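Monday, 9.40

Wheat paste again. The last batch went thin by the second day and I want to know if it was the flour or the cooking. Two batches today, same pan, same whisk, same water. Batch A is the Renley starch from the tub. Batch B is the Saxena starch, new bag, opened this morning.

Recipe for both: 40 g starch, 149 g cold water to slake, then the rest of the water added hot. Left both to slake while I cut paper.

Paper is the Skosard laid, 80 gsm, the cream one. Grain runs the long way on this packet. The old packet was the other way, so don't mix offcuts from the two in the scrap box. I cut strips for the peel test and put the spare sheets back in the wrapper.
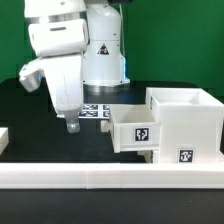

Cooking

A thickened early and all at once. Took it off the heat, whisked out the lumps, put it back on low. B came up slowly and stayed smooth. It went from milky to slightly clear near the end, the way the old notes say it should. I let both go on a bit past that point, stirring the whole time.

Sieved both twice while warm. A left a fair bit in the sieve, B hardly any. Lids straight on to stop a skin. Labelled on the jar and not on the lid this time, as we had two lids swapped in the last lot.

Brushing out

Thinned a spoonful of each with cold water until it dropped off the brush. A wanted more water than B. Used the wide Omoris brush for both and washed it in between. It sheds if you load it right up to the ferrule, so only dip the tips.

A drags. You can see the brush marks in it and the strip curled quickly. B goes on flat and gives you more time to line up the edge. Pasted the strips to offcuts of greyboard, covered with blotters and put under the boards, A on the left stack, B on the right.

14.15
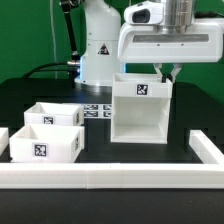

Monday. Black top, green backdrop.

Room humidity was 52 per cent on the dial by the door. I don't trust that dial much but it's the one we have always written down, so the old pages can be compared.

Changed the blotters once after lunch. The first ones had taken up a lot more from the A side, as you'd expect with the extra water.

Still to do

Peel the strips when they are fully dry, slow pull, same angle for all of them. Write down whether the paper tears or the paste lets go.
Smell and stir both jars each morning. Note which goes thin first.
Cook A again on a lower heat before blaming the starch. I may have rushed it.
Order more blotters, the last packet is open.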